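In praise of the small-town reading

I have just come home from four nights of readings in four towns, and I am going to make an argument while I'm still fizzing with it. If you write books, or want to, say yes to the small places. Say yes to the library with the bad heater. Say yes to the pub back room, the school hall, the bookshop that is mostly a newsagent. I would take any of them over a big festival stage, and I've had a go at both.

My run started in Sakel, which has a population of 2847 according to the sign on the way in, and one bookshop, open until four. The reading was at seven, so they opened up again for it. I'd been told to expect a handful. There were 12 people, counting the owner and her dad, and I remember every face. At the festival last August I read to a tent that seated 340 and I couldn't tell you what a single person in it looked like. I had a light in my eyes and a clock counting down at my feet, and when the clock hit zero a very polite young man with a headset walked me off the side. It was a thrill, I won't pretend it wasn't! But I learned nothing about my book in that tent.

In Sakel I learned that chapter three is too long. I could feel it go. Somebody shifted, somebody else looked at the biscuits, and I thought, right, there's the spot, two pages in, where the aunt starts explaining the bank loan. You can pay an editor to tell you that (mine did tell me, and I argued), but it lands differently when you've got a dozen people in front of you whose attention you can watch like weather. The next night in Cokach I skipped those two pages and the whole room leaned in. Same book, same voice, same scratchy throat.

That's the first part of my case. A small room is the best workshop a writer can get, and it's free. Big audiences are generous in a vague sort of way. They laugh because the people beside them are laughing. A small audience laughs when it's funny and doesn't when it isn't, and by the second or third night you know your own sentences better than you ever did at the desk.

The second part is the questions. Festival questions come through a microphone, and a microphone does something terrible to people. They make speeches. They say it's more of a comment. Put the same person on a plastic chair two metres from you with a cup of tea in hand and they'll ask what they really want to know, which is usually something wonderful. In Cokach I was asked whether my main character ever paid her sister back. It isn't in the book. I'd never thought about it. I stood there with my mouth open and then we all had a proper discussion about it, the entire room, for a quarter of an hour, and the vote went against her. I went back to my motel and wrote six pages.
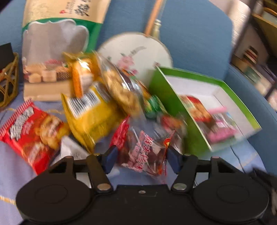
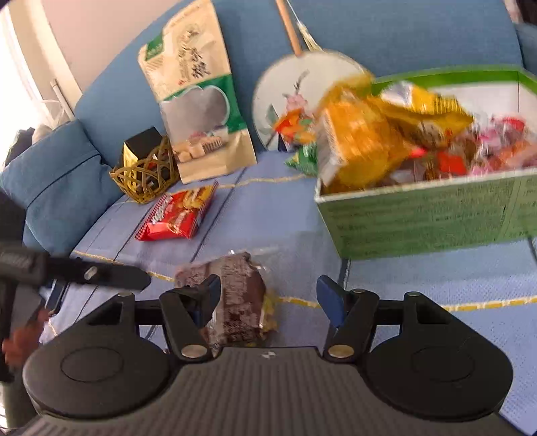 Then there's the business of selling books, and I know what the objection is, so let me get to it. You can't make a living on rooms of a dozen. The petrol costs more than the royalties. A publicist once explained to me, very kindly, that my time would be better spent at home making short videos. And on paper she's right. My first novel has sold 697 copies in the years it's been out, and no accountant would look at that and suggest I drive for five hours to sell nine more.

But look at where those 697 went. I keep a list, because I'm that sort of person, and well over half of them trace back to a room I stood in. A reading in Atinga led to a book club in Atinga, and the book club had a member whose cousin ran the library in Clodgate, and the Clodgate library bought copies for its branches and asked me up to read. None of that shows up as a result on the night. It shows up eight months later as an email from a stranger who got my book as a birthday present. I can't point to one copy that came from a video. Maybe I'm just bad at videos! But I suspect plenty of us are, and we've been made to feel that being bad at videos is the same as being bad at having readers.

I'll grant that the small circuit isn't fair on everyone. If you've got little kids, or a job with shifts, or you can't drive, then "just get out there" is pretty useless advice, and I'd hate to sound as if I'm scolding anybody. It would help enormously if our arts funding people put a bit of money into the unglamorous end of things. A tank of petrol and a night in a motel would do it. At the moment it's much easier to get a grant to attend a festival than to get one to visit four towns the festival will never go near, and I think that's backwards. The people in those towns pay for the grants too.

And they do read, by the way. I get cross when I hear city friends talk as though there's no audience past the ring road. Atinga has a waiting list for its book club. The Clodgate library runs a night for people writing their family histories, and they turned up to my reading with their own pages in their bags, hoping there'd be time to share. We made time. I read for twenty minutes and then I sat down in the front row and listened for an hour, and a retired shearer read a piece about a flooded creek that was better than anything I'd read out myself. I've been thinking about his last paragraph ever since.

That was my favourite night of the four, and I've been trying to work out why. Partly it's that I stopped being the guest. At a festival there's a fence between the people with lanyards and the people without, and however friendly everyone is, you can feel it. In Clodgate we stacked the chairs together afterwards. I got asked for the name of my printer, and I got told where to buy decent ink, and someone gave me a jar of plum jam for the road.

So if a library you've never heard of writes and asks whether you'd consider coming, and apologises in the same breath for having no budget and not many people, write back the same day. Ask what time the doors open. Take more change than you think you'll need, take a jumper, and read the bit you're least sure of. I'm off again in spring, and there are still two evenings free if your town has a kettle.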